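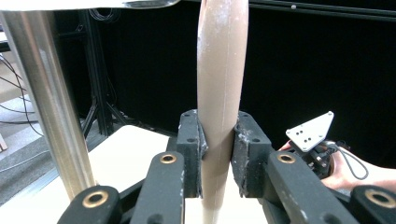 A cardboard tube held upright in the fingers of one hand-held gripper, with a second gripper at right.

Most of the papers I read on teaching robots by demonstration spend a page or more on the network and a single paragraph on how the demonstrations were collected. I think the proportions are wrong. The results in this field depend heavily on who held the tool, how long they held it, and what they did when they fumbled. Those facts are usually known to the people in the room and then dropped before anyone writes the paper.

I spent part of June with a small group in Ornmont that records two-handed tasks with hand-held grippers. A person takes one in each hand, does the task, and a camera on the tool records it. No robot is needed until much later. The group calls its recording setup Sabatier, and the model trained on the recordings is called Ullovero. I have no stake in either one. I used to do this kind of work on full arms, with a joystick, and I was bad at it.

The case for hand-held tools is strong and I won't spend long on it. A person with a gripper in the hand can feel when a part is seated. With a joystick I could see that a tube was touching the table, but I couldn't tell how hard I was pushing, and I crushed a good many of them. The hand-held version is faster to learn and the motions look like something a person would do. Anyone who has tried both will pick the tool.

What I want to argue about is the next step, where people throw recordings away.

The usual practice is to keep the clean ones. If the operator drops the part, the recording is deleted. If she grips it, lets go, and grips again lower down, it is often deleted too, or trimmed so the first grip is gone. The reasoning is that a model copies what it sees, so you should only show it good work. This sounds right and I believed it for years.

Ludivine Charpentier ran the test in Ornmont that changed my mind. The task was to pick a cardboard tube up off the table, pass it from one gripper to the other, and stand it on end. She had six operators. Each one recorded for 30 minutes, and nothing was deleted. She then trained two versions of the model. The first got only the recordings with no second attempts. The second got the same amount of material in total, but with the regrips and near drops left in.

On tubes that lay where the operators had put them, the two versions did about equally well. When Yannick Delaunay began moving the tube a little after the robot had started its reach, they came apart. Out of 30 trials the clean version stood the tube up in 5. The other version did it in 18.

Watching the failures was more useful to me than the numbers. The clean version would close on the end of the tube, feel nothing wrong because it had never been shown anything wrong, and carry on with the handover while the tube swung loose. It went through every motion of the task. The other version stopped, opened, backed up and went in again. It was slower, and on some trials it tried three times before it got a grip it could use.

Now for what can be said against this. Thirty trials is a small number. There was one object, one table and one person moving the tube, and Delaunay knew which version was running. He says he tried to move it the same way each time, and I believe him, but a reviewer should not have to. I told the group that I would want the trials repeated by someone who couldn't see the label, and they agreed.

Thierry Lecomte, who leads a group in Prosville and has been at this longer than I have, makes a better objection. His view is that leaving mistakes in teaches the model to make them. If a fifth of your recordings contain a fumbled first grip, he says, you should expect a model that fumbles its first grip when it has no reason to. He has seen this happen, and Charpentier saw some of it too. Her second version now and then let go of a perfectly good grip and took it again. It cost time and didn't cost the task, but on a fragile part it could.

I take this seriously, but I think it argues for labeling the mistakes. An operator knows when a grip has gone bad. A foot pedal or a spoken word is enough to mark the moment, and the model can then be trained on the recovery with less weight on the slip that came before it. Nobody in Ornmont has done this yet. Baptiste Chevalier has written the code for the pedal, and the operators don't like it so far - it is one more thing to remember with both hands busy.

There is also the matter of wear, and I have never seen it in a paper. Cardboard leaves dust. Fingers get scuffed and hold a little differently from how they held when they were new. Padding gets replaced with whatever is in the drawer. Noboru Hattori, who looks after the hardware, keeps a notebook of every change to the fingers, with the hour next to it. I asked how many of those changes had made it into the published description of the recordings. None had. The paper says "soft fingertips."

I don't think anyone is hiding anything. Page limits are real and the notebook is dull reading. But a group in another city trying to repeat the result will build its tools from that paper, and if its model drops tubes it will go looking for the fault in the code.

So my request is a modest one. Publish the deleted recordings, or at least say how many there were and who decided. State how many people held the tools and for how long. Put the hardware notebook in the appendix, ugly handwriting and all. Reviewers could start asking for these things at the next round of submissions without anyone's permission, and I have begun to do so in mine. Two authors have answered so far. One sent a full log, and the other said the discarded recordings had been wiped to make room on the drive.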